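Subject: Re: [malurham-kitchen] Counter layout, second try
From: Reshma Makhubela
To: Malurham shared kitchen list

Hi all, answers to Hinata's message are further down. The current counter first.
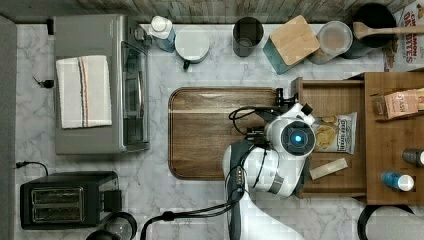 ## What's changed since the last round

The cutting board has the middle now. Last time it was leaned up at the back and people were chopping on whatever was handy, including, twice that I know of, the lid of a storage box. The big board lies flat and stays flat. If you wash it, dry it and put it back in the same spot.

The toaster oven is at the left end with its door facing the middle of the counter. The two-slot toaster is on the same side, nearer the front. I'd like to keep the heating things together at that end and the dry food at the other. The cereal went to the far right corner for that reason.

The containers are in a row along the back, in front of the wood planks. I haven't labeled anything yet. More on that below.

## Replies to Hinata

> Reshma, I like having the board in the middle. It's the first time since I moved in that I could cut up an onion without moving four things first.
>
> Some things I'm less sure of. The towel keeps ending up on top of the toaster oven. I know it's the handiest flat place but I use that oven most mornings and the top gets hot. Can the towel live somewhere else?

Yes. You can see it's there in the picture too, the white one with the stripes, and that was me. I folded it and put it down there out of habit. I'll put up a hook on the side of the cabinet by the sink. Until the hook is up, please hang it over the faucet or the oven door handle on the big stove. Nothing goes on top of the toaster oven, including mail.

> Second, the toasters. When both are plugged in along with the kettle we lose the outlet. It happened again around breakfast. Should we be unplugging them?

We should. The house manual from Hunov says one heating appliance at a time on that side, and I've never seen anyone stick to it, me included. Unplug the toaster when your toast is done and push the cord back so it isn't hanging over the front. Same for the toaster oven. The kettle has its own outlet by the window and should go back there. I don't know who moved it.

> Third, the spray bottle. It's standing in the same row as the food canisters. I would rather have cleaner under the sink.

Agreed, it should move. The one in the row has a light blue body and a white trigger. I'd been leaving it out so people would wipe down after cooking, and they did, for a while. But it's at the end of a line of food containers and I don't like that either. It goes under the sink on the left, next to the dish soap refills. Please don't put it back on the counter after using it, even for a minute, because a minute is how it got there in the first place.

> Fourth, can we decide what is in the canisters? I opened three looking for sugar. The clear one I can see into but the rest are a guess.

The clear plastic one is the only one that doesn't need a label, though I'll label it anyway to be fair to the others. My proposal:

- White round canister: sugar
- Teal square one with the wooden lid: coffee
- Clear plastic one: rice
- Dark grey one with the open top: utensils, no food

If your things are in one of these and you don't want them shared, move them to your own shelf by the end of May. After that I'll assume that what's in the row belongs to the house and gets paid for from the kitchen jar. We spent 45 dollars out of the jar last month and 51 the month before, mostly on coffee and rice, so there's enough to keep these four filled.

The dark grey one doesn't have a lid and I don't think it ever did. I'd like it to hold the spatulas and the big spoons. At the moment the drawer is so full that it takes two hands to open.

> Last thing. The black pot. Is it staying out? It takes up the whole corner with the spoon lying on it.

This one I'd like other people's views on. It's a good pot and it gets used for nearly every shared dinner. It's also heavy, and the only cabinet it fits in is the low one, behind the baking sheets. Ngcobo said he would sooner leave it out than get down on the floor for it, and I see his point.

What I'd suggest is that the pot stays at the right end, on the counter, and the wooden spoon goes in the grey container with everything else. The spoon's handle reaches out past the pot and I've caught it with my sleeve. If somebody wants to build a shelf over that corner I'd be glad to see it, but I'm not going to.

> Also whose is the cereal? I finished a bowl of it and then felt bad.
>
> Hinata

The Cinnamon Oat Bites came in with the last shared order from Zarmont, so it's for anyone. Finish it with a clear conscience. When a box is empty, flatten it and write it on the list on the fridge. I found two empty boxes put back in the cabinet last week, and that's how we ended up with none for the weekend.

## Wiping down

The countertop is the marble-patterned kind and crumbs disappear into the grey veins. You won't always see them, but you'll feel them if you run your hand across. Please wipe the whole surface after cooking, including under the edges of the board. Lift the board, wipe, and let it dry for a minute before putting the board back, or it'll sit in the damp and warp like the old one did.

The wood behind the counter is a different matter. Don't spray it. Hunov put it in as it is, weathered, and it soaks up whatever lands on it. A damp cloth is fine. If you're frying, do it on the back burner on the big stove.

The toaster has a crumb tray. It slides out from underneath, and it sticks a bit on one side. Unplug the toaster first, tap the tray out over the trash, slide it back. I did it on Monday's rota slot last time and got a small handful out of it, so let's add it to the rota and do it every other week.

## What I need from people

1. Say yes or no to the canister list. If you want something other than rice in the clear one, say what.
2. Tell me where you want the black pot.
3. If you have a spare hook, leave it on my shelf and I won't buy one.
4. If the small black plug lying next to the toaster oven is yours, please take it. It has a short cord and I haven't found anything in the kitchen that it belongs to. It'll go in the lost and found box in the hall.

I'm cooking on the next shared night and would like to have the labels done before then. It'll be the lentil thing again, which needs the big pot and 30 minutes of everyone staying away from the stove.

Hinata, you asked me off list about the shelf liner. I have half a roll left over. It's in the hall closet, top shelf, behind the light bulbs, and you're welcome to it.

Reshma

--
malurham-kitchen mailing list
To leave the list, send a message with "unsubscribe" in the subject line.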